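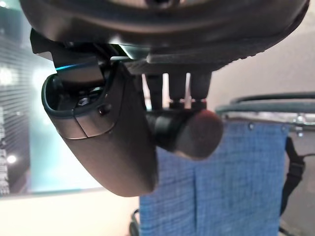
Viera Holub asked last week why a town would build a market hall before it had a proper road in, and can we start there please. Yes. Good question, wrong order in my slides, so we start there.

Week 4 – Market towns and their tolls

Allonthorpe first. Charter granted early, road came much later. Goods came by river from Endon, flat boats, slow, cheap. So the hall sits by the water and the later high street bends to meet it. Look at the street plan in your pack, the kink by the church.

Tolls. Two kinds, keep them apart in your essays:
Stallage – paid for the pitch.
Passage – paid for coming through, selling or not.
Coman charged both. Drarnon only stallage, and traders knew it. By the time of the second survey Drarnon has 654 names on the toll roll, Coman under 600. Careful, names are not people. Same man can turn up twice under two spellings, the clerk didnt care.

Who was exempt? Burgesses, mostly. Also the priory's own carts, which caused no end of rows. Read the complaint of the Coman butchers, it is short and quite rude.

Market day. Sunday trading in the churchyard went on a long time after it was banned. Fines are small and come up again and again in the court book, so treat them as a sort of rent.

Not covering fairs today. Fairs are yearly, longer, diffrent courts. Next time.

For the seminar: read the Endon extracts, pages in the pack. Bring one entry you can't make sense of. Essay titles go up before July, two to choose from, word limit as before – footnotes count.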